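Wednesday, July
Bun notebook, batch with the cooked paste

Started at 6.40, kitchen already warm. Dough temperature after mixing was higher than I like, so the water goes in the fridge overnight from now on. Writing this up while the second tray proves, before I forget which bowl was which. (I did label them. The labels came off in the steam.)

The question is still the soggy heel. We have a lovely soft bun, good dome, shiny top, and the bottom half gives up as soon as there is tomato anywhere near it. Last month I blamed the crumb and went hunting for a tighter one. Now I think the crumb was fine and the heel is simply too thin and too pale on the cut side.

What changed: the flour-and-milk paste went up a little, butter stayed put, and I swapped to the Jindora strong white. 530 g flour per bowl. It drinks more than the old flour, so the first bowl came out stiff and I had to work extra milk in by hand at the end – never again, it took ages and the dough sulked. Second bowl got all the milk at the start and was gorgeous, silky, pulled clean off the sides of the Flulline without any scraping. I did a little dance.

Shaping: flatter than before. Pressed each ball with the base of a small saucepan after ten minutes' rest, then left them alone. Bowl one sprang back a lot, bowl two hardly at all.

Bake: 20 minutes in the Fonano at 188. Back left corner still runs hot and I turned the tray once, halfway. Colour is the best we've had, a proper chestnut, and the undersides finally have some too. The egg wash was whole egg with a splash of milk. Yolk only went streaky last time.

Then the order of filling, the bit I have been looking forward to all week. Same bun, same thickness of tomato, same wait on the worktop, and the only difference is what touches the heel. Tomato straight on the bread is hopeless, pink and pasty almost at once. Salted and blotted tomato is much better than I expected. Lettuce first and tomato on top is better still, and it costs us no extra work at all!

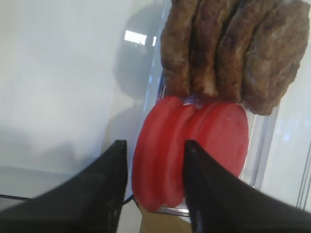

Kaan thinks the lettuce is flattering the bun and wants the whole test run again with the heel toasted in a dry pan first. He also asked what happens when the tomato is sliced in the morning and kept standing, as they do at Ertürk, compared with slicing to order. Fair point. My slices were all cut minutes before, so I can't tell him.

Toasting, quick go with what was left of bowl two: dry pan, medium heat, cut side down until it smelled of biscuits. Big improvement. The surface goes crisp and a thin scrape of butter on top seems to seal it. With mayonnaise the effect is similar but you taste mayonnaise, and Volkan Polat has asked for something that works without it. I tried mustard out of curiosity and it soaked straight in.

Order for the next round, from the bottom: toasted heel, lettuce, tomato, patty, onion, crown. I know plenty of people want the patty at the bottom. Try it both ways, please, and write down which one slides about when you bite it.

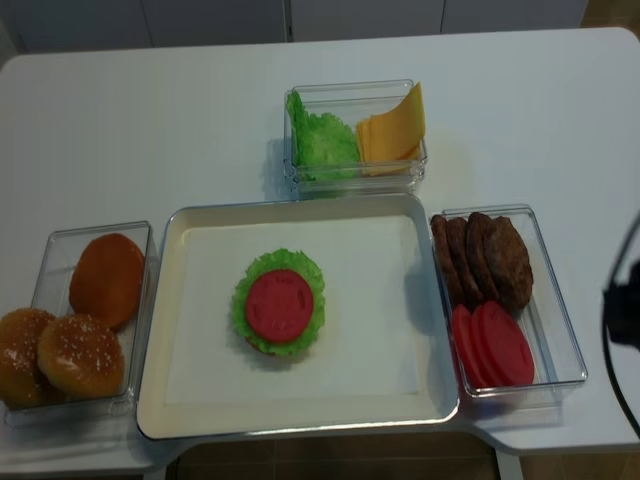
Lettuce under the tomato, on the cream tray.

To do before the next batch:
Chill the milk as well as the water.
Weigh the paste after cooking. I have been weighing before, and it loses more in the wide pan than in the narrow one.
Check the flour bin. I put 2000 g in it on delivery and haven't kept a note of what came out.
Slice some tomatoes early and leave them standing, for Kaan.
Sesame on half a tray only. It hides the colour and I can't judge the wash.

Bowl one buns are in the freezer, bottom drawer, marked STIFF. They will make decent breadcrumbs. Bowl two are on the rack by the window, help yourselves, but leave me a couple for the day-old squeeze test tomorrow morning.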